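**Ticket: bedroom radiator cold, upstairs flat, Trostton**
Opened October 15, 2018

OK, starting a log on this one so I stop explaining it from scratch every time I call. The bedroom radiator stays stone cold while every other one in the place is lovely and toasty. The boiler is a Bodorden combi, and the pressure gauge looks fine to me (needle in the green).

What I tried first: turned the thermostatic valve up to max, waited an hour, nothing. Then I bled it with the little brass key and got a tiny hiss of air, then water straight away. Still cold top to bottom – so I don't think it's air.

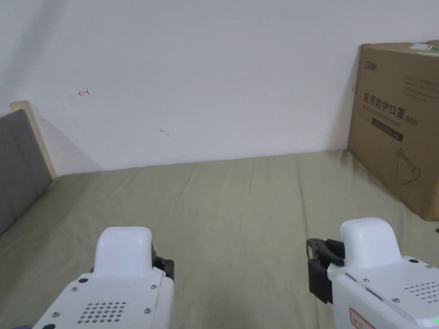
Do I need to drain the whole system to check the valve?

For a stuck pin you can leave the water where it is. The plastic head unscrews by hand and the pin is right underneath.

That came from Mounir El Idrissi on the Brernen support line, and he was super patient with me. He had me take the head off and press the pin down with the flat side of a wrench. It's supposed to spring back up. Mine went down and stayed down! I gave it a drop of silicone spray, wiggled it gently with pliers (gently!! if you yank it you can pull it right out and soak the carpet) and after a few tries it started popping up by itself.

Put the head back, fired up the heating, and the pipe going in got hot within 9 minutes. The radiator itself got warm on one side only, which is progress, I guess?
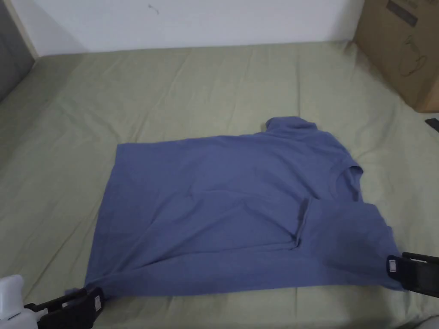
Next job was the lockshield, the valve at the other end with the cap you can't turn by hand. Gualtiero Marino from Cocco Heating looked over my notes and said it was probably closed nearly all the way when the last people balanced the system. I opened it half a turn and waited. Warm all the way across now, though the bottom still lags a bit – maybe sludge.

Cocco quoted me 280 for a full flush, or 100 to take off just this one radiator and rinse it out. Going with the cheap one in November.

Status: leaving this open until the rinse is done.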